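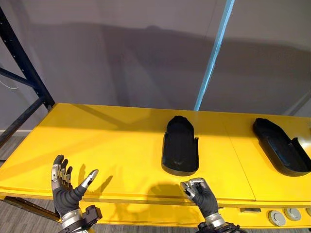
Boot and shoe trays: what we learned from the spring round

Share 6 Comments 16

Members who come in through the side entrance at Ulden will have noticed that the shoe trays have changed. The old ribbed ones are gone, and the molded black kind, with each tray formed in the outline of a shoe, have taken their place. We have had several questions at the front desk about why we switched, where to get them and how to keep them clean, so this item covers all three.

The ribbed trays were bought when the building opened. They did the job for a long time, but grit packed down into the channels and had to be dug out with a brush, and by February most of them had a crust along one end that would not come up with hot water. Several had also split at the corners. When Els De Bruijn went through the storeroom in March she set aside the ones worth keeping, and those have gone to the garden shed for seed pots.

We tried two replacements. The first was a large flat mat from Plalline, which held plenty of water but was awkward to carry to the sink without spilling it down your front. The second was the shoe-shaped tray from Clallar. It is smaller and each one is easy to lift with one hand. People also put their shoes down neatly in them without being asked, and the hallway has been easier to walk through as a result. We ordered 200 and have put most of them out.

Cleaning

The trays get washed on the yellow work table in the back room. Please use that table and leave the kitchen counter alone, even if the kitchen is closer. The top has a matte finish and wipes down well, though it does scuff, and scouring pads make that worse. A damp cloth is enough. Watch the seam between the two panels, where fine sand likes to collect. Run the corner of the cloth along it before you put anything else down.

For the trays themselves:

Knock loose dirt into the bin first, outdoors if the weather allows.
Rinse with warm water and a drop of dish soap.
Wipe the inside of the toe, then the heel.
Stand them on edge until they are dry.

Road salt leaves a white film that shows up badly on black. A splash of vinegar in the rinse water takes it off. Sem Leemans recommends doing this twice in the snowy months and letting the second rinse sit for a few minutes. He has also tried the Lemieux cleaning paste that was left over from the floor work, and reports that it takes the film off but leaves the tray slippery. Please don't use it on anything people step near.

Stacking and storage

Clean trays go back on the hallway shelf, toes to the wall. They nest if they all face the same way. If one is turned around the stack leans, and a leaning stack of 16 came down in April with a good deal of noise. No harm was done, but we would like to keep stacks to six from now on.

Trays with cracks should go in the crate under the coat hooks. We can return them to the supplier through the end of August, so please don't throw them out, and don't try to glue them. The glue lets go as soon as the tray flexes.

Using them at home

A number of members have asked whether they can buy trays through the center. You can, at the price we pay. Write your name and how many you want on the sheet by the front desk, and we will add them to the next order. The supplier has one style only, so there is no need to give a shoe size. Tall rubber boots will stand in them, but they tip more easily than they would on a flat mat — if you have small children or a large dog, the mat may suit you better.

We are also looking at a second set for the lower hall, which gets nearly 800 visits in a busy month and still has nothing but a doormat. Before we order, we want to know whether people would use trays there or walk straight past them. Els would be glad to hear from anyone who uses that door in the mornings. Leave a note in her box or speak to her at the desk before 10 a.m.

One last request. Wet umbrellas have been turning up in the shoe trays. They drip over the side and onto the floor, and somebody has to mop it. The umbrella stand is to the left of the side door, behind the notice board.

Share 6 Comments 16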